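Giving up the car, six months in

We sold the car in January. It was a twelve-year-old estate with a rattle under the passenger seat that three garages had failed to find, and the insurance renewal had come in at 1,178 pounds. I paid that without complaint the year before. This time I left the letter on the kitchen table for a week and then rang the man at Vávra, the garage on the ring road, who gave me 1,307 for it on the spot. I probably could have got more if I'd advertised it privately, but I didn't want strangers coming round to kick the tyres.

A few people have asked how it's going, so I'm writing it down once and can point them here.

The commute was the easy part. I work in Westville three days a week and the train takes 35 minutes. Driving took 25 on a good day and up to an hour on a bad one, and then I had to park. The season ticket costs 2,115 a year, which sounds a lot until you put it next to insurance, fuel, tax, the MOT and whatever the garage wanted after the MOT. I read on the train now. I've got through more library books since the winter than in the previous two years, mostly crime, and one very long history of canals that I gave up on at the second lock dispute.

Food shopping took longer to sort out. We tried deliveries first. The slots we wanted were always gone, and the bread arrived under the tins. Now I walk to the small shop with a rucksack on Tuesdays and Fridays, and Emília does the market on her way home. We buy less at a time and throw less away. The only thing I miss is being able to buy cat litter in the big bags.

Visiting Emília's mother is the real difficulty. She lives in a village with four buses a day and none on Sundays. By car it was 50 minutes. By train and bus it's two hours and ten, if the bus waits, and it doesn't always. We've settled on going once a month and staying the night. 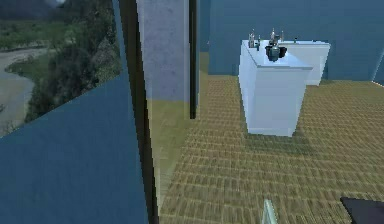 Gotmont, Tue 13 July

I'm finishing this at her mother's, where the kitchen table is free until supper. We came out on the early train yesterday and caught the bus with a few minutes to spare. The driver knew Emília from school and they talked the whole way, so I ate both sandwiches.

Her mother thinks we've lost our jobs. We have explained several times that we sold the car because we wanted to, and she nods and then puts a jar of something in my bag. This visit it's plums. Last month it was plums as well.

I should mention the times we've given in. We've hired a car twice, once for a funeral and once to move a wardrobe. The second one was a mistake. The wardrobe didn't fit, and we paid 300 for a long weekend with a hatchback we hardly used. In the end Čestmír Štefanec from two doors down took it on his trailer in a quarter of an hour and wouldn't accept anything except a bottle of wine.

Rain is less of a problem than I expected. I bought a proper coat in the sales and waterproof overtrousers, which look dreadful and work well. Ice was worse. There were a few mornings at the end of the winter when the hill down to the station hadn't been gritted and I went along the garden walls holding on with one hand.

The other thing I hadn't thought about was other people's lifts. For the first couple of months everyone offered, and I said yes to all of them, and then I started to feel like a parcel. Now I say yes if they're going that way already and no if they aren't. I've also started paying for parking when I do accept, which seems to keep things even.

We said we'd give it a year and then decide. Emília would like to look at a car club, and there is one with two cars kept near the swimming baths. I haven't read the terms yet. The bus back tomorrow is at twenty to ten, so I need to find somewhere to put these plums.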